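Two-arm robot keeps fumbling a charging plug, what should we practice?

Posted in: Robotics > School and club projects
Tags: two-arm, teleoperation, student team, cables

Hi everybody! Long-time reader, first question, so be gentle. I help coach a student robotics club at Grevport (I teach shop and one section of math, I am NOT a roboticist) and we've signed up for the Navarro household challenge in October. Every team gets the same kind of setup, two arms next to each other on a rail, a parallel gripper on each, and the robot has to do small chores on a tabletop. Our team drew "plug in the phone." I thought we'd lucked out. Ha.

The way we do it, one kid drives both arms by hand with a pair of leader arms while everything gets recorded, and then the recordings go into training a policy that is supposed to do it alone. Each driver has 3 minutes per try at the table, our rule. We have 300 demos saved from the fall and the winter and I'd say the kids got pretty smooth by the end. The policy did not! It goes over to the cable, picks it up somewhere in the middle, lifts a big floppy loop of it in the air, and then sort of waves the connector near the phone like it's blessing it. Sometimes it pushes the phone off toward the back of the table and keeps going after it.

Things we already tried:

Stiffer cable. A bit better, but the rules say an ordinary charging cable, so we went back.

Slowing the drivers down. Made the demos longer and the kids crankier.

Rubber on the fingertips. This did help with the slipping, we kept it.

The team's split on what to do next. Half of them want to collect a pile more demos of the whole thing, start to finish. The other half want to break it into pieces and only practice the grab. I don't know enough to pick and I don't want to be the grownup who picks wrong. We've got 16 table sessions left before the school needs the room back, so it matters some. What would you do?

Oh, and the rules let us start with the cable already lying on the table with one end plugged into the strip. The phone starts face up. We don't have to handle the wall end, thank goodness.

Comments on the question

How many kids are driving? If every one of them grabs the cable a different way that's probably your loop right there.

(asker) Four regulars, and yes, I would say they each have a style. One of them is a lefty and does the whole thing mirrored, and I never thought about that until you asked.

2 answers

Answer 1

More data. We were at the Navarro thing last year with the Flalholm team and everybody who did well just had more of it. Also check your lighting, ours went bad every afternoon when the sun came in. Good luck!

Comments on this answer

(asker) Thanks! Did you do the phone task?

No, we had folding washcloths.

Answer 2 (accepted by the asker)

Okay, I have opinions about this one, because I spent most of a school year on almost the same chore with my after-school group. We're called Werus, it was somebody's cat. Same kind of rig as yours, two arms on a rail. So take this as one coach to another and not as gospel.

First thing, your lefty. Please don't tell that kid to stop! But don't mix those recordings in with the others yet, either. When half your drivers take the cable with the right arm and the rest take it with the left, the policy can end up kind of starting both, and you get arms that hover and twitch. Pick one arm for the cable and one arm for the phone and have everybody do it that way for a couple of sessions. We went right arm for cable, left arm for phone, mostly on account of where our power strip was. Then train on only those and see what you've got. I'd bet you a sandwich it looks better even with a lot fewer demos.

Second, the loop. Grabbing the middle of the cable is what drivers do when they're in a hurry, and I did it too when I drove. You have to get them to take hold right behind the connector, on the stiff part, every time, even if it means opening the gripper and going back. We called it "grab the neck." If a kid grabbed it anywhere else we stopped the recording and tossed it, which caused some drama the first week and then they got competitive about it.

Third, use the other arm to hold the phone still. It sounds too obvious to type but our first batch of demos had the left arm just sitting there like a coat rack, and then we wondered why the phone ran away. Come in from the side, fingers low, press it gently, and wait. The waiting is hard for twelve-year-olds. It was hard for me.

On your actual question, whole thing or pieces, I'd do pieces first and then whole. Spend some of your sessions on just the grab, with the cable laid out a different way before each try. And I do mean different. We had one kid who "messed it up" by dropping it from the same height over the same spot, so it landed in pretty much the same curl all day long, and of course our policy only knew that curl. After that we took turns laying it out and made it a rule that you couldn't lay out your own.

What worked for us as a starting layout was to have the connector end out in the open between the arms, pointing away from the robot, with the rest of the cable swinging down and back around to the strip. That way the gripper can come at the neck without dragging the slack along with it. 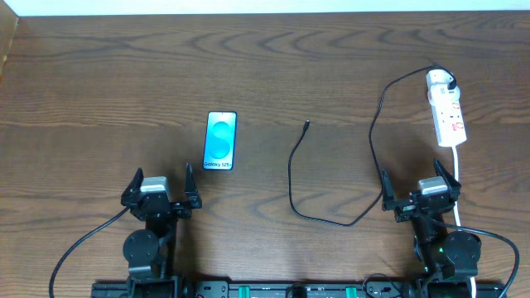

And then once the grab is boring, start moving the phone. A little turn, a couple of inches over, a bit closer to the arms, that kind of thing. Don't move the phone and the cable both on the first day. We did, and our success rate fell off a cliff and one of my kids wanted to quit and do line followers again.

Couple of odds and ends, in no order:

Keep the screen on, or keep it off, but be consistent until it's working. Ours used to go to sleep halfway through a try, and I'm fairly sure the policy treated the dark phone as a new object. Changing the screen timeout in settings took me one minute, after two weeks of scratching my head.

Reset the arms to the same pose before every try. Gripper fingers open, up off the table. The kids will get sloppy about this around snack time.

Watch the slack near the strip. If the arm has to pull against it you'll see the connector rotate in the fingers right when you need it straight.

Don't score the insertion yet. Score "connector touching the port, lined up," and celebrate that. The last little push is its own problem and it made my whole group miserable when that was the only thing that counted.

I can't promise you'll win anything (we came in next to last!) but we did get it to plug in, by itself, in front of parents, and I yelled loud enough that somebody came in from the hall to check on us.

Alfredo Dagdag

Comments on this answer

(asker) This is exactly what I needed, thank you! I looked through our recordings last night with the kids and we grab the neck in hardly any of them. They were horrified. We're going to split out the mirrored ones and do a few sessions of grab only. Can I ask what you used for the fingertips?

Strips cut off a rubber shelf liner, stuck on with double-sided tape. They peel, so keep spares in the box.

(asker) We used a bike tube! I'll try the liner too.

Bike tube is probably better to be fair. Ours left marks on the phone.

Could you flip the lefty's recordings left to right and still use them?

You can try. You'd have to swap the arms in the data as well as flip the camera picture, and then the strip ends up on the wrong side of the table. I never got around to it, so I'd ask somebody who has.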